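Rules of thumb for simulated testing: speaker notes
2 min read
33 shares · 0 comments

Start with the number. Stindel's draft guidance says a home robot should pass 1060 simulated runs before it goes near a real room. Ask who in the audience has read where that figure comes from. I have, twice, and I couldn't find it. There is a footnote. It points to an earlier draft.

Pause here, let them grumble.

Next: what counts as a run. The draft doesn't say. At Jaltura we logged every reset as a fresh run, so 200 near-identical grasps looked like 200 pieces of evidence. Jussara Araújo went back through our log and threw out 534 entries. I argued with her for a week and she was right about nearly all of them.

Slide on rooms. Everybody has a favourite room, and everybody's robot is very good in it. My own rule, which is cruder than the draft: if the people who tuned the gripper also picked the furniture, the score stays in the building. Falcão's people hate this. They say it doubles the work. Yes, it does.

Clutter. The draft asks for "representative clutter", and I'd like someone to tell me what that means. Tutovano read it as more objects. I read it as objects in annoying places, up against a wall or half hidden behind something else. Write down which reading you used. Mention the carpet argument if there's time: a busy pattern on the floor is a perfectly fair test of the vision side and says very little about friction.

Pass marks. I don't trust a single percentage. Ask for the failures, listed, with the settings for each, and ask who looked at them. If the answer is "the script did", carry on asking.

Last slide, leave it up during questions. 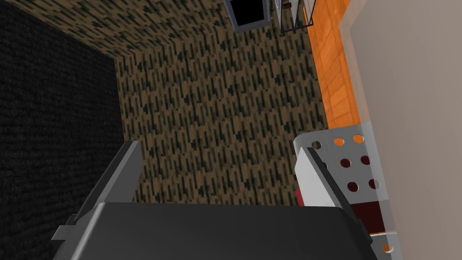 Someone will ask whether I'd scrap the draft. No. I'd hold it back until "run" has a definition and the footnote goes somewhere. Comments close in February, so send yours in, and copy me.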